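Clustden Countertop Microwave Mat, Large
Sold by Osik. Page text by Hilde Verstraete. Updated Dec 30, 2020.

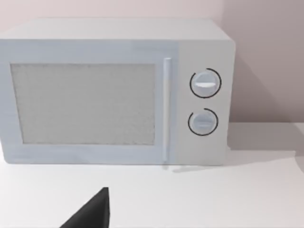
Silicone mats that promise to stop an appliance wandering across the worktop have been sold for years, and most of the promises are thin. Clustden says its mat will "anchor, insulate and protect". We stock it, so you'd expect me to agree, but I'd only sign up to the first of those and a bit of the last. A boxy oven with a flat top, standing straight on a white worktop, is what most buyers seem to have in mind when they write to us, and for that sort of set-up the mat does one useful thing: the feet have something to grip when you yank the door. Whether that is worth the money depends on how hard you yank.

What you get
One mat, grey, 2 mm thick, rolled in a cardboard tube. It arrives with a curl. Clustden says the curl drops out in an hour. Ours took overnight under a pile of cookbooks, and one corner still lifts a little. Trim it with kitchen scissors if you need to. There is a faint line printed on the back to follow, and it isn't quite parallel to the edge, so use a ruler.

The claims, one at a time
"Anchors any appliance." Any is a big word. It held well under rubber feet and poorly under hard plastic ones. On a dusty worktop it held nothing, so wipe first.
"Insulates." From what? The packaging doesn't say. Don't put hot pans on it on the strength of that word. We asked Clustden for a temperature limit in April and were sent the same leaflet again.
"Protects your surface." From scratches and crumbs, yes. A spill that gets underneath will sit there until you lift the mat, and you won't lift it very often.
"Tested 4000 times." Tested how, I can't tell you.

Compared with the others we sell
The Jistura mat is thinner and cheaper and comes in one size only. It grips about the same on clean laminate. The Meireles is ribbed, which looks clever and collects toast crumbs in every groove. If you already own either, I see no reason to change.

Before you order
Measure between the feet of your oven, front to back as well as side to side. The large mat is 40 cm deep and the usable part, once you allow for the rounded edge, is 39. Leave the air vents clear and don't fold the mat up behind the appliance to "catch splashes", whatever the leaflet suggests. Check your oven's own manual for the gaps it needs.

Care
Warm water and washing-up liquid. Dishwasher safe according to the tube, though ours came out with a white bloom that had to be rubbed off by hand.

Returns
Unused and untrimmed mats only, in the original tube.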